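Zatdale Toasted Oat Flour, 800 g bag

Hi, it's Zewditu! If you've been following my baking for a while, you already know I put oat flour in pretty much everything (muffins, pancakes, the crumbly top on a peach crisp, my kid's birthday cake one year and not a single guest asked about it). For ages I made my own in the blender, and it was fine, but it was never as fine as I wanted. Gritty pancakes, anyone? So I started bugging the mill over in Haradska to grind some for me, and they finally said yes. This bag is what came out of it and I am SO happy with it.

What's in it

Whole grain oats. One ingredient! The oats get toasted before they go through the stones, so the flour smells like the bottom of a warm cookie tin when you open the bag. It's a shade darker than the raw kind and it tastes nuttier, a little like you already browned some butter.

How I use it

In quick breads and muffins I swap it in by weight for half of the all-purpose flour and leave the rest of the recipe alone. For pancakes I go all the way, 100% oat, and let the batter sit while I make coffee. It drinks up a lot of milk, so if the batter looks like paste, add another splash. Cookies come out soft in the middle with chewy edges, and they spread less than you'd think, so press them down a bit before they go in the oven.

Please don't try to make a tall sandwich loaf with nothing but this flour. I did, and I got a doorstop. There's no gluten to hold it up. If you want it in yeast bread, keep it to a quarter of the flour and you'll get a really tender slice.

Oh, and weigh it if you can! It packs down in the bag, and a scooped cup can be way off. I use my old Wiegand kitchen scale, which has a cracked corner and still works great.

Sizes

800 g bag, item 1641. Good for a few batches of muffins and a weekend of pancakes.
Six-bag box, item 990. Same bags, just more of them. Split it with a friend, or don't, I won't judge.

Storing it

Whole grain flour has its natural oils in it, so it does go stale faster than white. Fold the top over, clip it, and keep it in a cool cupboard if you bake every week. I keep my spare bag in the freezer and scoop straight from it. For cakes I let it come up to room temperature first, because cold flour makes my butter seize up and then I get cranky.

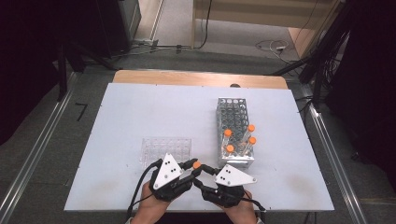

The other thing people email me about is sifting. For pancakes and cookies I never bother. For a layer cake, yes, once through a medium sieve, and if a few bigger flecks stay behind just tip them back in. They're good! They bake up like tiny bits of toasted granola.

Goes well with

Zirnby date sugar, which is what I sweeten my everyday banana muffins with. The two together taste like caramel and I could eat the batter with a spoon. My muffin recipe takes 56 g of the date sugar for a small batch, and the full recipe card is tucked into every six-bag box.

Shipping

Orders placed before noon go out the same day. The next milling is in January, so if the six-bag box shows as sold out, put your email in the box at the bottom and I'll write to you when the new flour gets here.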